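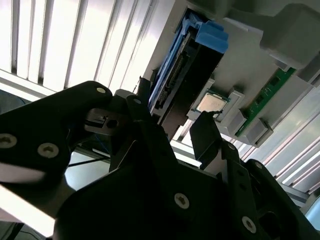

So I finally made it to the Erau open day, after missing the one in April! Ghada Mansour took our group through the lab and let us hang around the robot cell way longer than planned. It was practicing with computer parts - a processor, a drive in a blue caddy, a skinny green board - and a fixture with a spot for each.
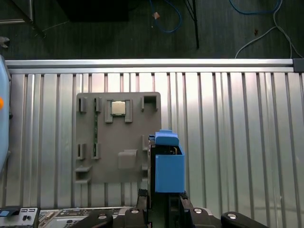 I asked Ghada what gives them the most grief and she said the clips, no contest. They've redone the fixture 3 times. Lena Śliwiński, who came with me, wanted to know if it could fix her laptop (not yet, sorry Lena). Coffee was good, parking was awful - get there early if you go.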